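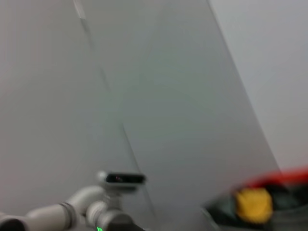

Nitcombe Towels: work area, gray wall behind

Nitcombe Towels
Data card, version 3
Maintainer: Nouhaila Tahiri
Last edited: 27 November 2021

Summary

Short sequences of household cloth being lifted, spread and folded on a tabletop. 74 sequences in the current release. The February release used the Vundum cloth list, which is no longer supported. Old labels do not map one to one.

Items

towel_gray: microfiber, gray outside with a bright yellow inner layer, thin black binding on the edges, small white tag sewn near one edge. The tag is not transcribed.
surface: dark charcoal-black fabric tabletop.
basket: light gray plastic, rounded corners, side wall with a grid of small round holes.

Labels

Each sequence has one label file in Gaber format, tab separated, one line per segment. Segment names are lift, spread, fold, press and idle. A lift

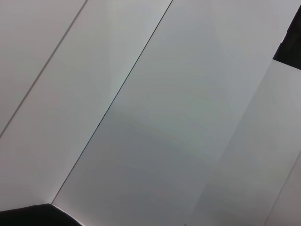
starts at the first row in which any part of the cloth has left the surface, and ends when no part of it is rising. If the cloth is dropped during a lift, close the segment and open a new one. Segments shorter than 300 ms are merged into the one before.

The field side takes the values gray, yellow or both. Use both when the inner layer shows between two outer panels.
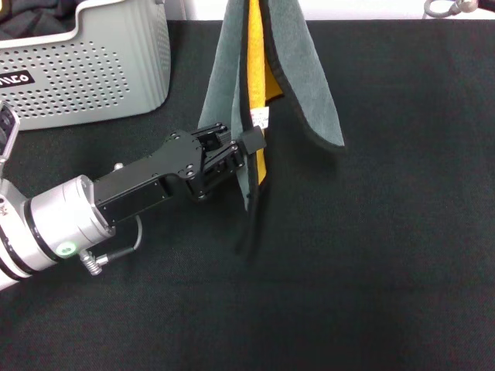

Binding color is not used to decide side. Corners are numbered clockwise from the tag, and corner numbers are kept for the whole sequence even if the towel is turned over.

Known issues

50 label files have an empty side field.
The Grumov converter drops idle segments at the end of a file.
Press and fold are confused in thick stacks. Check these by hand before use.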